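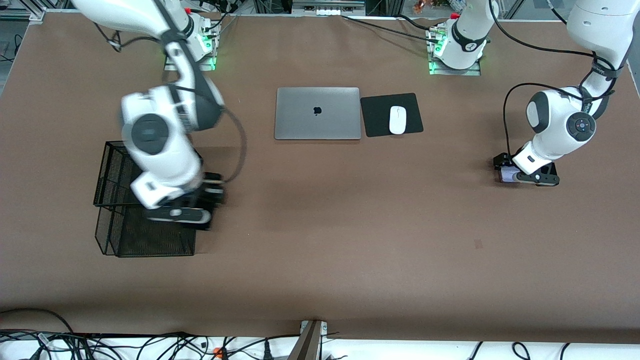

According to the woman at the Fanbridge end of the line, the ferry had never gone to Irkholm, and if I had a ticket for it I ought to send the ticket back.

I said I had the ticket in my hand. She asked what colour it was. I said green. She said green was for the harbour tour, and was I sure I hadn't booked the harbour tour.

I was fairly sure. The harbour tour takes 47 minutes and gives you a biscuit. I had paid for a night on an island, with breakfast, and I had told everyone at work I was going, which made it legally binding.

'It says Irkholm,' I told her. 'It says it twice.'

'That'll be Prasside,' she said, in the tone people keep for damp. 'They print what they like over there.'

So I rang Prasside. Prasside and Fanbridge face each other across a mile of brown water and have not agreed on anything since the bridge money ran out. The man at Prasside was delighted to hear from me. Of course there was a ferry. It left from Fanbridge.

'They say it doesn't.'

'Well, they would,' he said.

I took the bus to Fanbridge in August with a small bag and a large flask, and found the quay by following the smell. There were 2 boats. One had a biscuit tin on the dashboard and a queue. The other was called the Pereyra and had a man asleep in it.

I coughed. I coughed again, with more feeling. He opened one eye and looked at my ticket for some time.

'Harbour tour's that one,' he said.

'I want Irkholm.'

He thought about this. Then he moved a coil of rope off the only seat, in the manner of someone giving up a spare room to a cousin, and we went.

It was a longer crossing than I'd been led to expect, though I had also been led to expect no crossing. He didn't speak until the island was well up in front of us – a low green thing with one chimney – and then it was to ask whether they knew I was coming.

'I booked,' I said.

'Who with?'

I showed him the ticket again. He turned it over. On the back, in very small print, it said that the bearer was entitled to one night, one breakfast and the return of any deposit over 300, and that all complaints should be addressed to the Fanbridge office.

'Ah,' he said, and cut the engine.

A woman in an apron was standing on the jetty with her arms folded. Behind her was a sign, freshly painted, welcoming me to the harbour tour.

'You're late,' she called. 'The others have had their biscuit.'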